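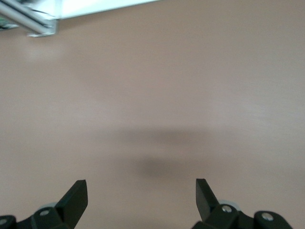
Où peut-on voir des débris de satellites ou de fusées en vrai ?

Bonjour à tous ! Mon fils a un exposé à rendre sur les objets qui retombent de l'espace et il s'est mis en tête d'aller en voir un « pour de vrai » (merci le prof...). On habite à 40 km de Toulouse. Est-ce que les musées en exposent, ou est-ce que tout reste enfermé dans des labos ? Et si on trouve un morceau dans un champ, on a le droit de le garder ? Il y croit dur comme fer, le pauvre.
Noémie Rey
30 septembre 2022

Coucou Noémie, alors pour le champ : non, on ne garde pas ! Un objet spatial reste à l'État qui l'a lancé, même tombé chez vous. On n'y touche pas (il peut rester du carburant très toxique dans les réservoirs) et on appelle la gendarmerie. Pour la visite, je téléphonerais d'abord aux musées de l'espace du coin, parce que les vitrines changent souvent. Moi j'avais fait 3 heures de route pour une salle fermée, je m'en souviens encore. Demandez le service pédagogique, chez nous ils avaient même envoyé des photos pour la classe.
Josiane Charpentier

Sinon il y a les météorites, c'est plus facile à trouver
Florian Fleury

@Florian une météorite c'est naturel, ça n'a rien à voir avec un débris de fusée ! Mais pour l'exposé ça peut faire une bonne partie comparaison, je l'avais fait avec mes élèves de cinquième et ils avaient adoré.
Jianhua Hou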